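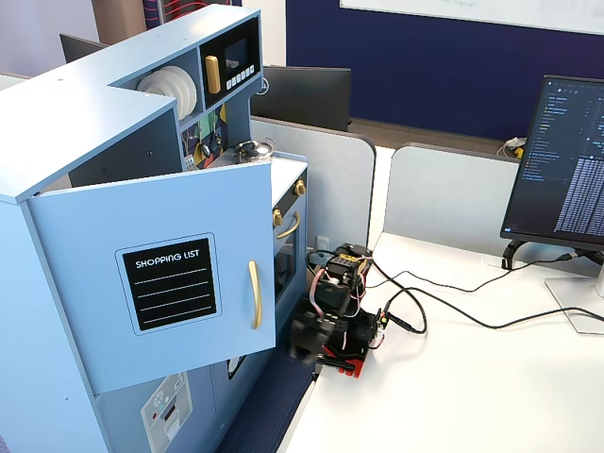 Kakuvlow项目中期进展报告

Kakuvlow项目要回答的问题，在立项书里写得很窄：一台桌面级的低成本机械臂，在不改造厨房的前提下，能不能把收拾、取放、开关门这几类家务动作做到可以交给它单独完成的程度。本期工作全部在Itcombe的办公区内进行，用的是一套浅蓝色的木制玩具厨房，机械臂装在红色底板上，放在厨房旁边的白色桌面，伸手可以够到烤箱和柜门一带。选玩具厨房的理由在上一期报告里已经讲过，尺寸和力都小，小臂能胜任，做坏了换起来便宜。训练和测试用得最多的是贴着“SHOPPING LIST”标签的那扇大门，金色竖向把手靠近门边，开到底以后门板向外伸出一大截，会挡住下方柜体的一部分，后面很多失败都和这一点有关。

本报告提交给Muketti，供中期评审使用。报告覆盖从春季采购到位到九月底的工作，内容依次为任务进度、测试结果、主要问题、门店方向的初步工作、经费使用和下一阶段安排。凡是没有测过的项目，报告里写“未测”，不给估计值。

一、总体结论

目前的状态可以概括为：单个动作多数能做，连起来做不稳定，无人照看还做不到。

按立项时的分级，第一级是有人在旁边、出错可以随时重来；第二级是有人在同一房间、偶尔干预；第三级是无人照看。现在开门和关门达到第二级，取放小件在第一级和第二级之间，移动锅具在第一级，由三个以上动作组成的连续任务仍在第一级。立项书要求中期时至少有一项连续任务达到第二级，这一项没有完成，原因见第四节。

我们的判断是，这类设备离替人做家务还有不短的距离，但其中有几个动作已经值得单独拿出来做。第五节提到的门店理货就是从这个判断出发的。

二、任务与测试方法

本期一共设置四类任务。

开关门。从关闭状态把门拉开到足以取物的角度，或者从打开状态推回关严。测试对象包括上部大门和烤箱门。两者的把手方向不同，前者是竖的，后者是横的，因此分别采集示教数据，但共用一套控制策略。

取放食物。在冰箱格子与台面之间移动塑料水果，每次一件。指令用文字给出，比如“把橙子拿到台面上”。水果的摆放由测试人员随手放置，不作固定，允许互相挨着，也允许一部分被门挡住。

移动锅具。把带盖的小锅从台面一处移到炉头图案上，或者从炉头移走。锅盖掉落算失败，锅放偏到炉头图案以外也算失败。

连续任务。开门、取出指定水果、放到台面、关门，四步连做，中间不允许人碰任何物品。

测试人员与示教人员分开，当天参加过示教的人不做当天的测试记录。每次测试限时，超时算失败。机械臂自己重试不扣分，只看限时之内有没有完成。这个口径比Kusuma那边用的宽，两边的数字不能直接放在一起比，下一阶段会统一。

所有测试都在上班时间进行，旁边的工位照常有人办公，灯光和过道上的人影没有控制。起初我们考虑过把厨房搬进单独的房间，后来没有搬，一方面没有合适的房间，另一方面真实住宅里的光线也不会听人安排。

三、测试结果

开关门共测121次，成功94次，失败27次。失败里多数是第一下没有抓住把手，夹爪从金色把手外侧滑过去，之后在同一位置反复尝试直到超时。少数是门已经拉开了一点，机械臂松手过早，门又停在半开的位置。推回关严的成功率明显高于拉开，关门对抓取的要求低，用夹爪外侧顶着门板也能完成。

取放食物共测121次，成功69次，失败52次。各种水果之间差别很大。橙子和柠檬这类圆形的东西，抓取位置稍偏就会滚走，滚到格子深处以后机械臂够不着。香蕉长，抓中间一般没有问题，抓到一头会在提起时转动，碰到旁边的东西。葡萄是成串的，形状不规则，抓得住，但有两串颜色相近，策略有时拿错串。拿错按失败计。

移动锅具共测94次，成功58次，失败36次。锅本身不重，难点在盖子。盖子没有固定在锅身上，夹爪只要从侧面碰到锅沿，盖子就会歪。测试后期把示教方式改为从锅把一侧接近，掉盖的情况减少，但放偏的情况增加，总的成功率变化不大。

连续任务没有给出统计数字。前后做过几轮，成功的次数太少，测试条件也改过，放在一起算没有意义。能够说明的是，失败集中在第二步和第四步，也就是开门之后去取水果，以及放下水果之后回头找门。 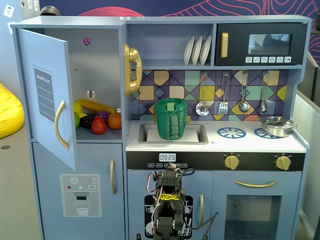
四步之中，单看每一步的成功率都不算低，乘起来就低了，这一点在立项时已经估计到。没有估计到的是步骤之间会互相影响。门开的角度每次不同，开得小，冰箱格子的左侧就被门板遮住，放在那边的水果看不全；开得大，关门时机械臂又要伸得更远，接近行程的极限。单独测取放食物时，门由测试人员事先打开，角度大致相同，这个问题没有暴露出来。

四、主要问题

（一）底座位置

机械臂的行程有限，放在厨房右侧的桌面时，烤箱和微波炉一带比较顺手，去开左边的门就很勉强；放在厨房正前方时，左右都能照顾到一些，但手臂要从下往上伸，越过台面边缘去够水槽和炉头，姿态别扭，腕部的线也容易绷紧。两种放法都采过示教数据，混在一起训练以后，策略在两种位置下的表现都不如单独训练。

这件事拖慢了进度。五月和六月采的数据有一部分没有记录底座位置，事后只能从画面里辨认，有些辨认不出来，只好弃用。现在每次采集前必须填写底座位置，底板四角在地面和桌面上都有定位记号。

长期看，要么给机械臂加导轨，要么用两台。加导轨便宜，但住户家里不会愿意在橱柜前面装一条导轨。用两台的成本翻倍，而且两台会互相碰到。这个选择希望在中期评审时听取Muketti的意见。

（二）抓取时缺少触感

目前只靠画面和关节读数判断有没有抓住。把手很细，夹爪合上以后，夹住把手和夹空的关节读数差别很小，策略分辨不出来。人做这个动作时闭着眼睛也知道手里有没有东西，机械臂不知道，于是会空着手往后拉，拉完以后按照已经开门的情况继续下一步，去够一个关着的格子。

七月试过在夹爪内侧贴一层薄橡胶，摩擦力大了，打滑少了，判断问题没有解决。电流检测的方案做了一半，舵机读出的电流噪声大，阈值设低了误报，设高了又漏报。下一阶段准备改用带压力感应的夹爪垫片，供货周期较长，已经下单。

（三）相似部件之间的混淆

这套玩具厨房的把手几乎都是金色，竖的有好几个，微波炉上也有一个。文字指令说“打开冰箱”，机械臂有时会伸向洗碗机旁边的把手。另外，柜面上有不少家电是印刷贴纸，比如出水口、碗碟图案、炉头，看上去像是能操作的部件，实际上是平的。早期的策略会去抓出水口图案里的那杯水，在门板上反复刮蹭。

真实厨房里贴纸少，但外观一致的把手很多，整排柜门一个样子的情况很普遍，所以这个问题不能当作玩具厨房特有的毛病放过去。现在的做法是在指令里加上位置词，比如“左边上面那扇门”，混淆有所减少，但要求使用者这样说话并不合理。

（四）线缆

机械臂外部的线没有走线槽，绕着关节走。手臂做大幅度动作时，线会挂到把手或者锅沿上，测试中发生过把锅带倒的情况。电源线和数据线从底座一路拖到显示器那边，人从旁边走过时要留意。八月用扎带重新固定过一次，固定太紧又影响腕部转动，目前是折中的状态。量产的家用设备多半会把线走在里面，这个问题不影响对能力的判断，但影响我们自己的测试效率。

（五）恢复能力

人做家务的时候，东西掉了捡起来接着做。机械臂在训练数据里看到的基本都是顺利完成的过程，一旦水果掉到台面下面，或者锅盖歪了，它没有见过这种情况，行为就变得不可预期，有时停住，有时重复之前的动作。

从八月起，示教时有意加入了失败后的补救动作，比如先把门只拉开一半，停住，再从半开的位置继续拉。加入以后，开门任务里松手过早造成的失败减少。取放食物的补救数据还不够，情况太多，一件水果滚走可以滚到任何地方。

五、门店方向的初步工作

按照Muketti在年初提出的意见，项目增加了对小型门店杂务的调查，合作方是Kusuma，其在本地有几家经营日用品和简餐的小店。调查只做了现场观察和访谈，没有把机械臂带到店里，任何与门店有关的成功率均为未测。

观察下来，店员的杂务可以粗略分成补货、整理排面、擦拭、开关冷柜和后厨洗涤。从现在的测试结果看，补货和整理排面里面有一部分动作与取放食物接近，而且有两点比家庭容易：同一种商品外形一致，货架位置固定。难的地方在于商品密集，前后左右都挨着，夹爪伸进去的空隙很小，盒装和软袋装混放的时候更麻烦。冷柜门与我们测的柜门相比力大得多，带密封条，桌面级机械臂拉不动，不在考虑范围。

店方最关心的是打烊以后能不能自己干活。按现在的水平不行。开关门任务还有27次失败，放到夜间无人的店里，每一次失败都可能意味着一扇没关的门或者一件掉在过道里的商品，第二天早上要由店员来收拾，省下的时间又还回去了。店方对此表示理解，同时提出另一种用法：白天店员在场，机械臂只负责把同一种小件商品从周转箱摆到货架前排，做错了顺手纠正。这种用法与第二级相符，我们认为可以试。

店方还问到擦拭。擦台面从动作上看不难，难在判断擦没擦干净，目前没有安排相关测试，未测。

需要说明的是，店方对速度的要求比家庭高。机械臂取放一件水果的时间是人的好几倍，家里放着让它慢慢做没有关系，店里有客人的时候，占着货架前面的位置就是妨碍。如果做门店试验，应当安排在客流少的时段，并且给机械臂划出固定的工作范围。

六、数据与软件

示教数据按任务分开存放，每一段都有画面、关节读数和文字指令。采集软件在夏天重写过一次，旧版的时间对不齐，画面比关节读数晚，快速动作时尤其明显。重写以后重新采了开关门和锅具两类任务，取放食物因为数量大只重采了一部分，余下的做了时间校正后继续使用。第三节的测试全部用重写之后训练的策略。

策略在办公区的一台工作站上运行，不依赖外部网络。评审材料里问到的隐私问题，现阶段的答案是数据都留在本地，画面中如果出现同事，训练前会裁掉。将来进入住户家里，这一条要重新制定办法，现在的做法不够。

代码和测试记录表已经整理到项目共享目录，Muketti的联络人可以查看。测试记录表里包含每一次失败的简短说明，措辞不太统一，同一种失败有人写“没抓住”，有人写“滑脱”，有人写“空夹”，统计时已经合并，合并规则附在表的最后一页。

七、经费与物资

经费使用总体在预算以内。设备费用中，舵机更换的支出高于预期，腕部和夹爪的舵机在反复开门的测试中磨损较快，已经换过几次。玩具厨房本身没有更换过，个别贴纸边角翘起，重新贴过。塑料食物有丢失，补买的一批颜色与原来的略有不同，补买后测试没有分开统计。

人工方面，示教占用的时间多于计划。采集软件重写造成的重复工作是主要原因，底座位置没有记录造成的弃用也占一部分。这两项属于管理上的疏漏，已经通过前面所说的填写制度来补救，下一阶段不另外申请人工经费。

压力感应垫片的费用从原来的传感器预算中支出。如果评审后决定采用双臂方案，需要追加一台机械臂和相应的支架，届时单独提交申请。

八、下一阶段安排

第一，十月起先做垫片的安装和标定，随后重测开关门任务，测试次数不少于本期的121次，沿用同样的记录办法，以便前后比较。

第二，连续任务减为三步，去掉关门，先看开门之后取放的稳定程度。门的角度不再由人摆好，单步测试也一律由机械臂自己开门，这样会使取放食物的成功率比本期的数字低，评审时请不要理解为退步。

第三，取放食物增加补救数据，优先做圆形水果滚走以后的情况。滚到够不着的地方，要求机械臂能够停下来并给出提示，不要求它继续尝试。

第四，与Kusuma在一家店里做白天的摆货试验，只用一种盒装商品，范围限于货架的一层。试验前由双方确定停机办法和店员培训内容。没有完成垫片安装以前，不进店。

第五，统一两边的成功口径，包括限时、重试和人工干预怎么计算。初稿由Itcombe方面起草。

九、请Muketti确认的事项

一是中期指标中“连续任务达到第二级”未完成，申请顺延到下一次报告时考核，考核内容按第八节第二条改为三步。

二是底座方案在导轨与双臂之间的取向。我们倾向于先不做导轨，利用现有一台机械臂在固定位置把三步任务做完，再决定是否增加第二台。这样做的代价是烤箱门一侧的任务暂时搁置。

三是门店试验是否计入本项目的成果。原立项书只写了家庭场景，如果计入，需要补充说明；如果不计入，相关人工将单独列出。

以上三项请在下一次例会前答复。测试记录表和设备清单作为附件一并提交。

Kakuvlow项目组，Itcombe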